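OK so I have to tell you all about the guesthouse we just stayed at in Rokum, because I've been home two days and I'm still thinking about the breakfast bread.

It's called Temba House and it has eight rooms over three floors. No elevator! Pack light or make friends with whoever is at the desk. We were on the top floor and my knees have opinions, but the view over the river was worth every step.

The room: big bed, two reading lamps that each have their own switch (why is this so rare??), hooks on the back of the door, a window that opens all the way. Bathroom is small but the shower is hot right away and stays hot. No TV and I didn't miss it once.

We paid 73 a night for two people with breakfast included. In July! I checked the big hotel by the station the same week and it wanted almost double, with breakfast extra.

And the breakfast. Dark rye still warm, soft cheese, cucumbers, boiled eggs, a berry jam I ate with a spoon when my sister wasn't looking. Starts at 7, and they'll wrap something up for you the night before if you have an early bus.

The owner is Heikki Turunen. He drew us a map on the back of a receipt with the good bakery, the bad bakery, and the spot on the river path where you can swim. We followed it for three days and he was right about both bakeries.

Getting there: the Collska bus stops at the market square, then it's a short walk uphill past the pharmacy. If you come by train, get off at Dretska and change to the local line. Do NOT stay on to the end like we did. Lovely depot, though.

Noise: the street side gets delivery trucks in the morning, so ask for the garden side if you sleep lightly. My sister had earplugs in and heard nothing, I had none and heard one truck, a lot of birds, and somebody practicing the trumpet (pretty well!).
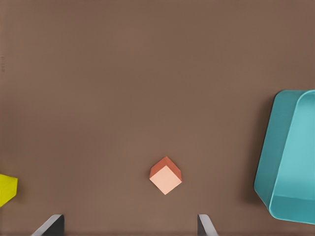 Page 8

A few people asked about booking. Call or email them directly, they answered me the same evening. Summer weekends go fast, but April is apparently wide open, and Heikki says the cherry trees behind the house are out by then. I'm already looking at dates.

Small stuff: Wi-Fi was great on the stairs and so-so in our room. There's a shared kettle and a tea shelf on each landing. Bikes are free if you ask at breakfast, and the green one has the good brakes.

Next up, the river path and where to eat along it. I took way too many notes, so give me till the weekend!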